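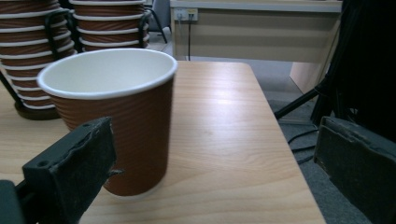
KANAAN, Dec 9, 2023 – Nadora Provisions, the grocery delivery service for cabin and lodge guests in the Kanaan area, will open a pickup counter and local crafts shop at 3 Wuto Road. The shop will carry pottery, quilts and baskets on consignment from area makers. A coffee bar will serve hot drinks in large paper cups with a rippled brown sleeve and a white rim, for visitors collecting an order or browsing the shelves.

The company began delivering in November and stocks 3,000 grocery items. Guests may place an order before arrival and have it left at their rental – orders received by 2 p.m. are delivered the same day.

"Families want to settle in when they get here, and our makers want to meet them," said Georges Rizk, owner of Nadora Provisions.

The counter will be open daily until 6 p.m. Makers interested in consignment may apply in person at the shop.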